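Stirnodora Community Help
Workplace Safety and Training > Certification and Renewal

Renewing an attendant certificate after it has lapsed

Posted by Hok-lam Liao

I am the designated first aid attendant for a distribution office with two floors and one loading area. My certificate was issued through the Ellel training center and lapsed in February. I had intended to take the shorter renewal course, but the center informed me by telephone that renewal is open only to persons whose certificate is current on the first day of class. I was then told by a different member of staff that a grace period may apply, provided that the employer submits a letter.

I would be grateful for guidance on the following matters. First, whether a lapsed attendant must repeat the full course, including the written assessment. Second, whether I may continue to serve as the named attendant on our posted emergency plan while I wait for a place. Third, whether the hours I completed last year in a separate airway and oxygen class can be counted toward the full course. The next full course at Ellel has a waiting list, and my employer would prefer not to send me to the Ponce location unless it is necessary, as travel and lodging would have to be approved separately.

Our office has 388 employees across all shifts, and I am the only person on the day shift who holds the higher level certificate. Two colleagues hold the basic certificate.

Posted by Ririer Training Desk

Thank you for your inquiry. The replies you received from the Ellel center are both correct in part, and the difference between them arises from two separate rules that are often confused.

The renewal course is reserved for candidates with a current certificate. This rule is applied on the first day of class and is not affected by the date on which you registered or paid. A candidate who registers while current and then lapses before the class begins will be moved to the full course or offered a refund, less the administration fee.

The grace period is a matter of employer recognition. It does not extend the certificate. Under our program, an employer may request a letter confirming that a lapsed attendant is enrolled in an upcoming course. The letter states the date of enrollment and the level of the previous certificate. It does not state that the person is certified, and it should not be displayed in place of a certificate. Whether it satisfies the rules that apply to your workplace is a question for the authority that oversees workplace safety in your area, and we recommend that your employer obtain the answer in writing.

With regard to your airway and oxygen class, separate classes are not counted toward the full course. The full course is assessed as a whole, and candidates are expected to attend every session. You should nevertheless bring the record of that class with you. Instructors may use it when assigning partners for practical work.

The full course includes a written assessment and a set of practical stations. Candidates who do not pass one station may repeat it once on the same day, at the discretion of the instructor. Candidates who do not pass the written assessment may repeat it within 14 days without paying a second fee. After that period the assessment fee applies.
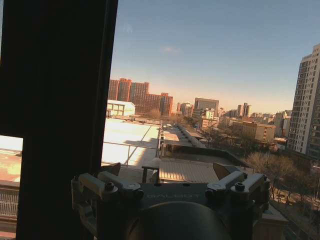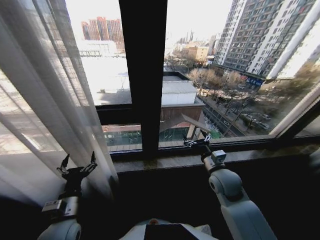 May an employer name a person with a basic certificate as the attendant until the full course has been completed?

The employer may do so only where the assessment of the workplace calls for the basic level. The required level is normally set by the number of workers on a shift, the hazards present and the travel time to the nearest hospital. If the assessment calls for the higher level, a basic certificate holder may assist the attendant but should not be listed as the attendant. In that situation the employer should arrange temporary cover from another site or from an outside provider, and should amend the posted emergency plan so that the correct name and telephone extension are shown for each shift.

Please also note that places released by cancellation at Ellel are offered in the order of the waiting list. Candidates are contacted by e-mail and have until 4:00 p.m. on the following business day to accept. Ponce keeps its own list, and it is permitted to be on both lists at the same time. Accepting a place at one location removes the candidate from the other.

Posted by loadingdock_sam

Same thing happened to me. I had to do the whole course again and it was fine, although the written part had changed since the first time I took it. Get the new manual and do not study from the old one. The sections on bleeding control and on moving a patient were the ones I had to relearn.

I did mine at Ponce. Parking is across the street and you need coins.

Posted by Second Shift Coordinator

I would add one point to the reply from the training desk. The original poster should check the employer's own policy before enrolling. Ours sets aside 3000 dollars each year for safety training, and a full course taken after a lapse is charged to the department of the employee instead of to that fund. A renewal taken on time is charged to the fund. The manager of the department must sign for the expense beforehand, and requests made afterward have been refused.

I am not certain that the refund described above is still given less the administration fee. When one of our staff was moved from the renewal course to the full course, the whole amount was applied to the new registration and only the difference was billed. It may depend on the location.

For the posted plan, we keep one sheet for each shift and replace it whenever a name changes. The outdated sheets are filed with the first aid records.

Reply from Hok-lam Liao

I thank all who responded. My employer has requested the enrollment letter and has written to the regional authority. Cover for the day shift has been arranged with our other site, and the emergency plan has been amended. I have placed my name on the lists for both Ellel and Ponce and have ordered the current manual.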